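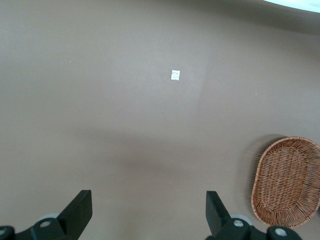 A wicker basket and a slip of paper on the table at Zilness, beyond the open fingers of the gripper.

Teodoro Aquino packed produce by hand for most of his working life. He now spends the first 40 minutes of each shift at a table, teaching two robot arms to do part of it.

Zilness fills gift baskets and lunch orders for hotels and offices in Nilthorpe. The company has 182 people on its payroll, 30 of them in the packing room. When the arms were announced last February, Aquino assumed that number would drop. It hasn't so far. Two packers retired and were not replaced, and four moved to a new job the company calls line tutor.

A line tutor decides what the arms practice, sets out the items, and stops a run when it goes wrong. The pay is a little better. The work is also slower and quieter, and some people went back to packing after a few weeks.

"You do the same thing 60 times," Aquino says. "By hand I never thought about how I picked something up. Now I have to think about it all day."

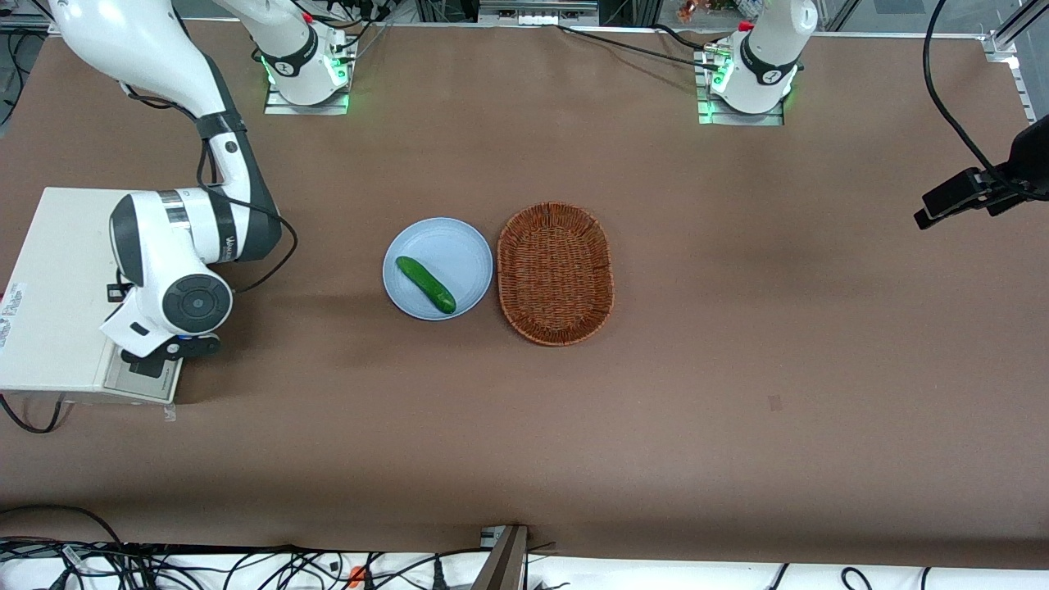
Vegetables are the current problem. A cucumber is smooth and rolls, and no two are the same shape. A woven rim is hard in a different way, as fingers that come down a little too far can catch on it. Aquino moves the basket and the plate between runs so the arms don't learn only one layout. He keeps notes in a spiral pad, which the engineers at Estoser, the firm that supplied the software, now ask to see.

Not everyone in the room is comfortable. Packers at the long benches worry about their hours, and the union wants staffing levels in writing before any arm goes on the live line. Management has agreed to talks but has given no date – the contract runs out next year.

Aquino would like the arms to take the heavy crates first. His shoulders are bad, and he has asked Estoser about it twice. For now the crates still go up by hand, two people to a pallet, at the end of every shift.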